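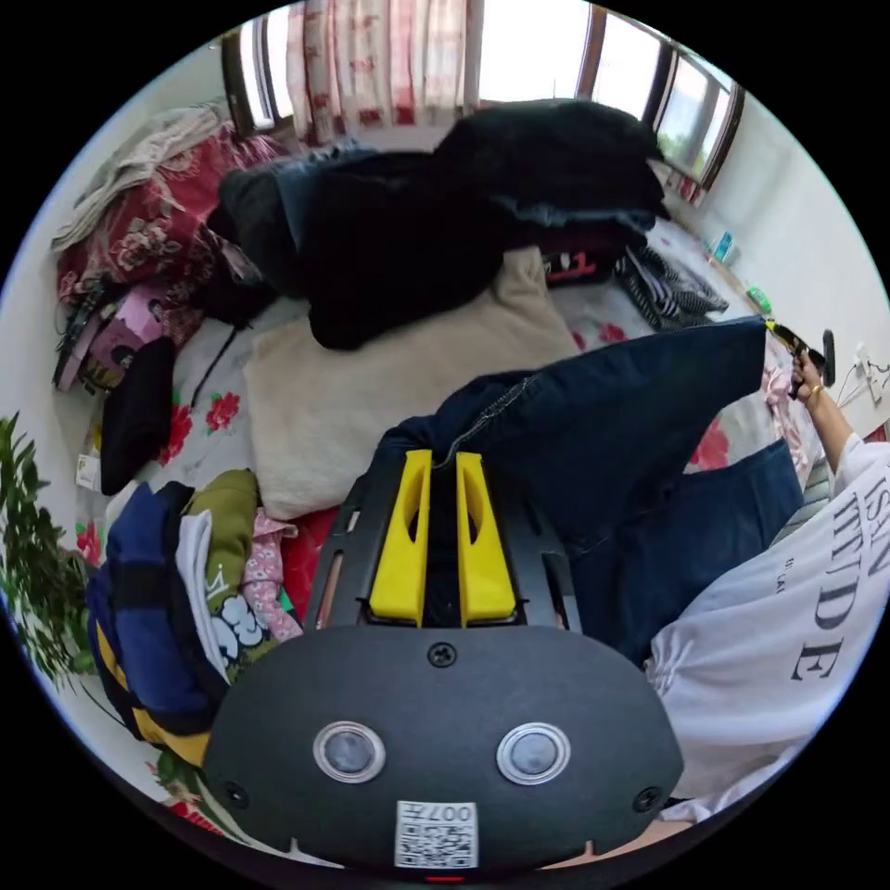
Dark blue jeans laid out across the bed.

My grandmother Ruiz-Ortega had a drawer in her kitchen that held nothing but string. There were balls of it, hanks of it, short pieces looped into figure eights and tucked under a rubber band, and if you needed to tie up a tomato plant or a roast or the handle of a suitcase, you went to that drawer and you found what you wanted. I thought of it last Saturday, when I was standing in the hardware store in Zadport trying to buy four feet of cotton cord and being told, very kindly, that it only came in a pack.

I want to say something in favor of the borrowed thing. I mean the ladder that lives in one garage but gets used by five families, the big soup pot that goes up and down the street every winter, the folding chairs with somebody's last name painted underneath. I grew up on a block where most of the useful objects were like this, and I didn't know it was a way of living until I moved away and found I owned a drill. It sat in its case. I used it twice the first year, both times for the same shelf, and I was proud of it anyway, the way you are proud of something you paid too much for.

When we came to Cumside I brought the drill with me, along with a great many other things I had bought so that I would never have to ask anyone for them. I had a hedge trimmer and no hedge. I had a cake stand with a glass dome (my mother has one, and I suppose I thought it came with being a grown woman). And then in our first June the basement took in water, and I had everything in the house except a pump.

I remember standing on the porch a good while before I went next door. It is a hard thing to knock on a stranger's door and ask for something, harder than it ought to be. You feel your whole household is being judged. Isla Hapeta opened up with her glasses pushed into her hair and a phone against her shoulder, and before I had finished my sentence she was pointing me to the side of the garage. The pump was an old Skaster with a cracked handle, and the hose had been patched so many times with tape that it looked like it was wearing socks. She didn't ask when I'd bring it back. She told me the switch stuck and that you had to be firm with it, and then she went back to her call.

I returned it two days later with a loaf of banana bread, and she laughed at me for the banana bread. "You don't have to pay for it," she said, and of course she was right, but I wasn't ready to hear it yet. I'd gotten so used to things having a price that a kindness without one made me nervous. I think a lot of us are like that now. We would sooner spend 119 dollars than be in debt to a neighbor for an afternoon.

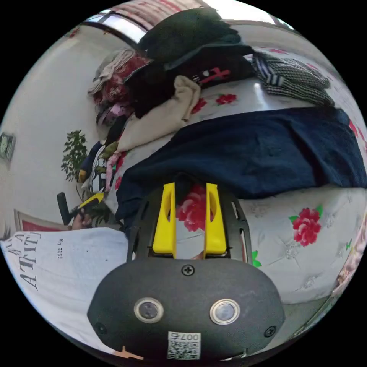
Vol. 4, No. 5

There are fair arguments on the other side, and my husband makes them all. Borrowed things come back dirty, or late, or with a part missing, and then you have to decide whether you mind. He lent out a good wheelbarrow once and it came home with a flat tire and a crust of cement in the bottom, and he has brought it up at Thanksgiving more than I would like. He also says that some people are always the lenders and some people are always the borrowers, and there's truth in that too. I have known a man to borrow a leaf blower every fall until the owner simply started calling it his.

But I keep thinking about what the lending does in between. You can't borrow a ladder without learning that Mr. So-and-so has been on the phone with the roofers, or that the baby finally slept. You walk over for a muffin tin and stay for forty minutes. Some of my dearest friendships began with a person needing an extension cord, and I don't believe any of them would have begun with a wave across the driveway, however often we waved.

There's an ease that comes with it as well, and that surprised me. I got rid of the hedge trimmer. I gave the cake stand to the church, where it's seen more cake in a year than I ever gave it. The drill I kept, and it goes out nearly every month now. It has been to both ends of the street and once, over a long weekend, to somebody's sister's cabin. I know where it is most of the time – or I know who to ask, and I've decided that's close enough.

We are a town of 3000 people and I would guess we own enough lawn spreaders to cover the whole county twice over. I'd love to see half of them wander a little. If you have something you hardly use, mention it to the folks next door. And if you need something, go knock, even if you have to stand on the porch for a minute first. I still do. Isla has my big roasting pan at the moment, and I have her good scissors, and I need to walk those back before supper.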